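마루 색상 고민입니다. 붉은 갈색 바닥에 흰 가구, 답답해 보일까요?

질문
지은 지 36년 된 아파트를 고치는 중입니다. 거실 바닥은 마루로 정했는데 색을 못 고르겠습니다. 배우자는 붉은 기가 도는 갈색을 원하고 저는 밝은 오크가 무난하다고 생각합니다. 가구는 거의 흰색이고 긴 식탁도 흰색으로 살 예정입니다. 거실은 남서향이라 오후 3시쯤부터 해가 깊게 들어옵니다.
후보는 Stedetti 적갈색 계열과 Lirno 오크 두 가지입니다. 매장에서는 손바닥만 한 샘플만 주는데 그걸로는 감이 안 옵니다. 폭이 좁은 제품이 나을지 넓은 제품이 나을지도 궁금합니다. 공사는 3월 시작이라 2월 안에는 정해야 합니다.

답변 1 (채택)
저도 비슷한 고민을 하다가 붉은 쪽으로 갔습니다. 살아 보니 색보다 줄눈과 폭이 더 신경 쓰입니다. 좁은 폭은 이음매가 많아서 줄무늬처럼 보이고, 이음매 색이 밝으면 그게 더 도드라집니다. 거실이 작으면 넓은 폭을 권합니다. 길이 방향은 창 쪽으로 맞추는 집이 많습니다.
샘플은 꼭 큰 걸로 달라고 하세요. 대리점에 따라 한 박스를 먼저 살 수 있는 곳도 있습니다. 저는 두 장을 바닥에 깔아 놓고 아침저녁으로 봤는데, 저녁 전등 아래에서는 붉은 기가 훨씬 세졌습니다. 전구를 주백색으로 바꾸니 좀 가라앉았습니다.
흰 가구와는 잘 맞습니다. 다만 벽지까지 새하얗게 하면 바닥만 떠 보여서 저희는 약간 노란 기가 있는 아이보리로 했습니다. 걸레받이는 벽 색에 맞추는 게 깔끔합니다.

답변 2

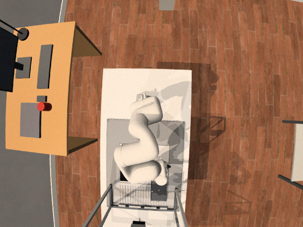 같은 적갈색이라도 판마다 농담 차이가 큰 제품이 있고 거의 균일한 제품이 있습니다. 차이가 큰 쪽은 흠집이나 머리카락이 덜 보이는 대신 가구가 많으면 어수선합니다. 화면 색은 모니터마다 다르니 최종 결정은 실물로 하세요. 견적 받을 때 철거비가 들어갔는지도 확인하시고요. 오래된 집은 바닥 수평이 안 맞아서 추가금이 나오기도 합니다.

답변 3
그냥 오크 하세요. 질리지도 않고 나중에 집 팔 때도 편합니다. 저희는 Mishra 걸로 했는데 만족합니다.

조회 844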